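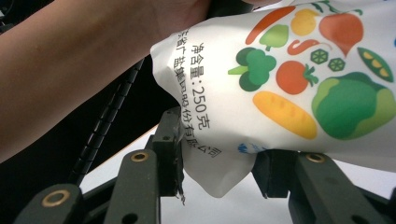
Handling Soft Pouches in Hand-Held Gripper Demonstrations

Applies to: Hikora bench procedure, seasoning and mixing tasks
Maintained by: Marico handling group

Soft packages deform under load and do not return to the same shape between takes. Follow the steps in order for each take.

1. Setup
Wipe the table and let it dry. Set the bowl at least 4 inches from any table edge. Stand the pouch behind or beside the bowl with its label readable. Route cables away from the work surface.

2. First grip
Close both fingers on a filled part of the pouch, below the seal. Do not clamp on the printed weight or the batch code if another area is free. Close until the plastic creases, then stop. Further pressure moves the contents upward and strains the seal.

3. Bare-hand assistance
A bare hand may steady the top of a pouch during a grip. Log the take as "assisted." Keep fingers clear of the linkage arms and pivots at all times. Sleeves must be above the wrist.

4. Torn packaging
Loose strips of film can get caught between the finger pad and the pouch. Trim them before the next take. If a tear reaches the contents, replace the pouch and log code 1115. 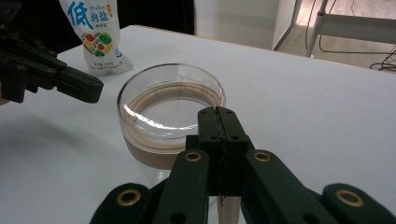
5. Working near glass
Approach the rim with the fingers closed. Contact with the rim is allowed only at low speed and must not shift the bowl. The second gripper stays clear of the bowl until the first has stopped moving. Keep liquids shallow; a tall fill leaves no margin for a bump.

6. Between takes
Return the pouch to its start position. Wait up to 2 minutes if the contents need to settle. Check the finger pads for salt or residue, and clean the pivots at the end of the session.

7. Records
File notes under Rondonuwu, form 2185. Include the package type, net weight, and any assisted takes. Takes with missing notes are excluded from the Wirnum set.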